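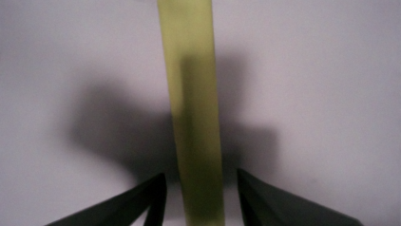
Project Report: Wrist Camera Setup and Gripper Maintenance on the Simulated Dristix Cell
Workville, 17 May 2022
Project supervisor: Ans Boersma

1. Scope

The Dristix cell is a one-arm pick station with a two-finger gripper and a camera mounted at the wrist. The Nassar group uses a simulated copy of it for grasp tests. My task was to bring the simulated cell back to a known state after the gripper model was replaced, and to write a setup procedure that the next student can follow. Work on the physical cell was outside the scope.

2. Condition at start

The new gripper model had been loaded with the joint limits of the old one. The fingers closed unevenly, the left one lagging by 13 simulation steps. The wrist camera still had its old mounting offset, so the fingertips sat too low in the view to judge contact. The contact settings had been changed several times without notes.

3. Setup procedure

Joint limits were re-entered from the Ganberg model sheet and both fingers were linked to a single width command. The camera offset was then adjusted until both fingertips showed at the bottom of the view with the gripper open and closed. Focus was left set for the work surface. The fingers are therefore blurred at all widths, but their edges are clear enough for the check below.

The contact solver was reset to 200 iterations per step. Lower values let the fingertips sink into the part. Higher values gave no change that I could measure and slowed the run.

4. Grip check

The check uses a yellow rod as the test part. The arm is moved until the rod lies between the fingers, the width command is lowered in small steps, and the wrist view is saved at each step. A pass requires both fingertips to meet the rod, one on each side, with the rounded end of the rod visible in the gap between them.
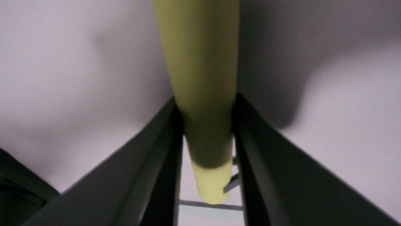
Figure 1. Wrist camera view, fingers closed on the yellow rod, lighter tip visible in the gap.

The shadows need some care. With the cell light in its default position, a large soft shadow falls on the surface beside the rod, and my first edge detection script took its border for the edge of the part. Limiting the search to yellow pixels fixed this. The darker olive areas on the rod still have to be included in the color range, or the measured width comes out too small.

5. Results

The check was repeated 30 times after the reset. The lag between the fingers was gone in every run. A longer test of 1,000 open and close cycles without a part showed no drift in the width command.

6. Remaining work

The light position is still set by hand and should be moved into the cell file. The color range was tuned for this rod only. A second part is planned for July, once the new part models have been checked in.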